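Clinmont's old reading room gets a second go

If you've walked past the Clinmont hall lately and wondered why there was a queue of people carrying lamps, I can fill you in. The small room off the side corridor, the one that used to hold the newspaper racks and then held pretty much everything else, is being done up as a drop-in study and work room. It opens to the public in September, and I got to have a nosy around before then (perks of writing the local page!).

The first thing I noticed was the floor. I grew up thinking that room had brown carpet because brown carpet was all there had ever been, but there was light wooden parquet under it the whole time. Ko, the little flooring outfit over near the station, lifted the carpet and spent 3 days getting the old glue off. Then they filled the gaps by the door, gave the lot a light sand and put a clear finish on it. I asked whether it would be stained darker and got a very firm no. Good. It's a small room and the pale colour does it a lot of favours.

The desks are coming from Clatora, who normally fit out offices and don't often bother with a job this size. They're plain white ones, the sort you can wipe down after somebody's had a pie over their homework. I did hear some grumbling that white will show every pen mark by Christmas, and I reckon that's probably true, but the old brown tables made the place feel like a waiting room and I won't be missing them.
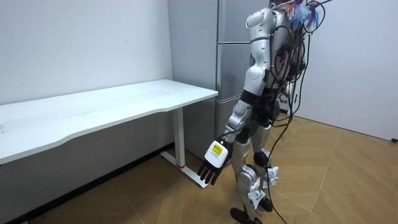 Money, then, which is what most of you have written in to ask me. The hall put in the bulk of it out of the maintenance budget, and a raffle and two sausage sizzles brought in another $600, which has gone on chairs. There was a fair bit of back and forth over the chairs. One camp wanted the stacking kind so the room could be cleared for meetings, and the other wanted something you could sit in for a whole afternoon without your legs going numb. The comfy side won — just — and I'll admit I had a hand up for that one.

Bookings will run through Prondum, the same system the hall already uses for the tennis courts, so if you've got a login you're set. You can have a desk for 2 hours at a time, longer if it's quiet, and there's no charge. When the hall asked around, 62 households said they'd use the room, mostly people with kids in the senior years or a job they've been doing from the end of the kitchen bench. I'm in the second lot. My kitchen bench and I could use some time apart.

A few bits are still up in the air. The heater is ancient and may or may not see out another winter, and the blinds have been ordered in a colour described to me as "oat", so we'll see. There's also been talk of a shelf for swapping books, which I'm all for as long as it doesn't turn into the place where old phone directories go to die.

If you have a decent desk lamp you don't need, the hall is still collecting them at the front counter. Please check that it works, and tape the cord up so it doesn't drag. Old newspapers from the racks are boxed up in the foyer and free to anyone who wants them for the garden.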